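My small motors arrived this morning. I ordered them in August and I waited 21 days, so I am very happy today.

1/ I paid 118 for everything, with shipping. For me this is a big order, so I check each label before I open anything.

2/ The label I look for is XL330-M288-T. There are other models with almost the same name, and one time I mixed them. I don't want to repeat this mistake.

3/ Every box stays closed until I finish my list.

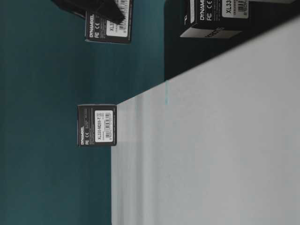 4/ Tonight I write the model numbers in my notebook, then I clear one shelf. Neelam Semwal asked me which shop it was. It was Kurevier.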